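4.2 Contribution behavior in the household savings panel

The second part of the study follows 435 households in Prurside and Nosley that opened a small savings or investment account for the first time. All of them agreed to share monthly account records and to answer a short questionnaire every third month. Households that already held shares or fund units in an adult's name were left out at enrollment, as were those whose only account was a workplace pension.

We asked each household to name the main reason for opening the account. The most common answer was an emergency cushion, followed by a planned purchase and then by curiosity about the stock market. Curiosity was more common among younger respondents and among those who had heard about a particular stock from a friend or coworker. Few of these respondents could say what fee they paid on a trade, and several believed that trading was free in every respect, including the conversion of foreign currency.

Accounts were sorted by how money came in. A household was classed as a regular saver if it made a deposit in at least nine of the first 12 months, whatever the amount. Other households were classed as occasional savers. This is a loose rule, and it treats a household that put in a few dollars each month the same way as one that put in several hundred. We kept it because amounts varied with pay dates and seasonal work, especially in Nosley, where many respondents are employed in packing and food processing and earn much less in winter.

Regular savers traded less. They were also more likely to hold a broad fund, and they checked their balance less often by their own report. The difference in trading remained after we allowed for income, age of the main earner and number of children. It became smaller when we allowed for whether the household had set up an automatic transfer, which suggests that part of the effect comes from the transfer itself and the decision it removes each month.

The largest single group of withdrawals came in April and was tied to car repairs, rent and tax bills. Respondents seldom described these as a failure of the plan. Many had opened the account for this kind of expense and expected to use it. Among occasional savers, though, withdrawals were more often followed by a long gap before the next deposit, and in some cases the account was left with a token balance until the end of the study.

Questionnaires were completed at home, either on paper or over the phone. Respondents could skip any question. The item skipped most often asked for total household debt, and for this reason debt does not appear in the main models. A version of the analysis that includes it, using only the households that answered, gives results in the same direction with wider intervals.

Figure 3
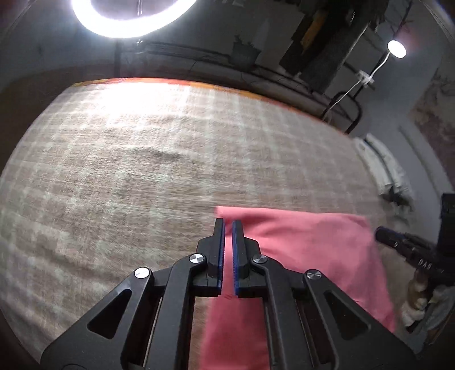 Figure 3. Two-finger gripper with blue ridged pads and a pink cloth.

4.3 Response to a fall in prices

A short drop in share prices during the second half of the study gave us a chance to see how new investors act when their balance goes down. We define the drop period as the 15 trading days after the first large fall. For each household we recorded whether it sold any holding, bought more, or did neither.

Most did neither. This was true in both towns and in both savings groups. Households that sold tended to hold one or two individual stocks, and they had usually bought them within the previous few months. In the follow-up questionnaire, sellers gave two kinds of answers. One group said they needed the money or thought they soon would. The other said they wanted to stop the loss before it got worse, and a good share of these respondents planned to buy back in later but had no date or price in mind.

The median balance before the drop was about $2,100, so the dollar losses were modest in most cases. We do not think the results can be carried over to people with large holdings or to those close to retirement. They may also depend on the length of the decline. A slow fall lasting a year would put different pressure on a household budget than a sharp one that is over in weeks.

Households that had received the printed guide from the Tekleab Savings Project at enrollment were slightly less likely to sell. The guide has 30 pages and includes one chapter on price swings. The difference is small, and we cannot rule out chance. The earlier pilot in Osham, which used the same guide with a smaller group, found no difference at all.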